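Inicio - Programa - Apuntes - Prácticas - Contacto
Apuntes de la cátedra, marzo. Taller Trindade

Tema 5. Cómo leer una oferta de célula bimanual

El folleto de Clallow promete un par de brazos «listos para trabajar». Conviene preguntar en qué. El kit Matari cuesta 1190 al mes, con 200 horas de soporte al año, y los dedos de repuesto van aparte - como las pilas de los juguetes.
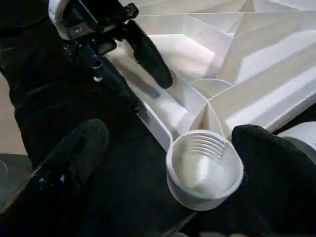 Primer criterio: el agarre. Una pieza pequeña, hueca y de plástico perdona poco, y la ficha técnica solo habla de cubos macizos. Pidan siempre la prueba con sus propias piezas.

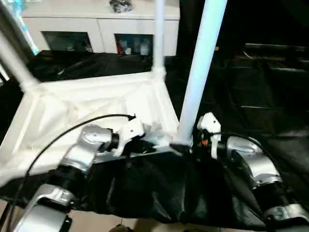
Lectura: 5 min

Segundo criterio: la coordinación. Dos pinzas blancas junto a una misma estructura, con tela de por medio, comparten muy poco sitio. Plandham, la competencia, cobra 700 y deja esa parte «a criterio del cliente».

Para la próxima clase: comparen ambos contratos, letra pequeña incluida. Traigan lupa.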